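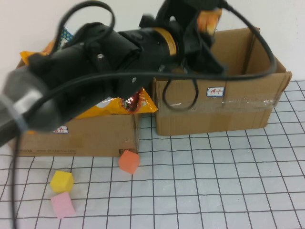 So you've got your arm bolted down, it homes without hitting the wall, and you want it to do something more fun than wave. Sorting snacks is my favorite first real job! It's cheap, the parts are edible, and bags are just annoying enough to teach you something. I've been running this setup on the bench in our shared workshop since February and I've changed my mind on plenty of it, so what you're getting is the current version.

What you need

A six-axis hobby arm with a two-finger gripper (mine is a Dasteo kit with a Grukov controller board, but any arm with a reach of 20 inches or so past the base should be fine)
One small wrist camera and one fixed camera looking at the bench
Two cardboard boxes
A sheet of grid paper or printed vinyl
Paper labels and a red marker
A few foam cubes
Snacks in bags

Step 1: Lay out the bench

Tape the grid sheet down first. Mine still ripples a bit and I've made peace with it, but the flatter you get it, the easier it is to put a box back in the same place after you knock it (you will knock it). Set the boxes side by side against the wall with a small gap between them and write down which grid squares the front corners sit on.

Leave the foam cubes out in front. I use them for a quick warm-up grab before I let the arm anywhere near a bag, and if it can't pick up a cube, there's no point going on.

Step 2: Label the boxes

Big and legible, on the front face, where the fixed camera can read them. Our labels are in Chinese, chips on the left and biscuits on the right, but use whatever language your bunch snacks in. Packing tape across the front helps an old box keep its shape. Just keep the tape off the label itself or you'll get glare right over the writing.

Step 3: Set the grip

Okay, the hard part! A puffed bag squirms. Close too fast and it squirts out sideways, close too hard and you're vacuuming crumbs out of a linear rail, which I have done at 2 in the morning and do not recommend. I keep the finger speed at 18 percent until there's contact, then let the current limit do the rest.

Come in on the wide part of the bag. I spent ages trying to pinch the sealed strip along the top and it kept slipping on me. Jytte Hjaltested, who has the bench next to mine, finally told me to go for the belly of the bag and press a finger flat against the front before closing. Much better.

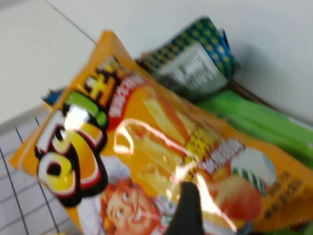 Poston Workshop Pages, no. 103

Shiny foil is rough on a wrist camera. Add fast motion and the lettering smears into nothing, so don't ask your software to read the pack while the arm is swinging. Park, wait a beat, grab a still, then decide. I also got a lot further going by color than by text. Yellow-orange, polka-dot blue and lime green are pretty hard to mix up, even blurry.

Step 4: Plan the cable slack

Go through the whole move by hand with the power off and watch the cables. You want loops loose enough for the farthest reach, and you want them to stay out of the boxes. I moved my tie points over and over before I was happy. Van Hecke clips are nice if you've got them, and hook-and-loop straps work too.

Step 5: Do a dry run above the boxes

Have the arm travel to the gap between the boxes and stop there with the gripper open. From that spot it's a short hop either way, so I made it my home point for everything. Run it at a crawl and keep a hand on the stop button. If the open flaps get in the way, raise the home point before you start trimming cardboard.

Step 6: Load up and check with the arm out of view

Pile the snacks in, swing the arm clear and save a reference shot from the fixed camera. A big bag lying across the top with a corner hanging over the front is a good starting pick, with plenty of surface to aim at. Check that both labels are readable in your shot too.
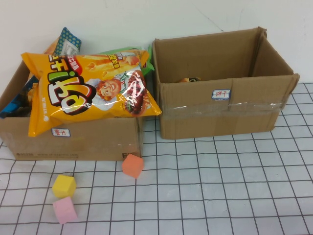
Step 7: Run it for real

Start with one bag, from one box to the other and back again. Save your grip settings under the name of the snack, and write down the finger speed next to it (I forgot, twice). Once that bag goes across without a fight, add the next shape. Small packs need the gripper lower and a lot squarer to the box wall, so expect to redo the approach height before you touch anything else.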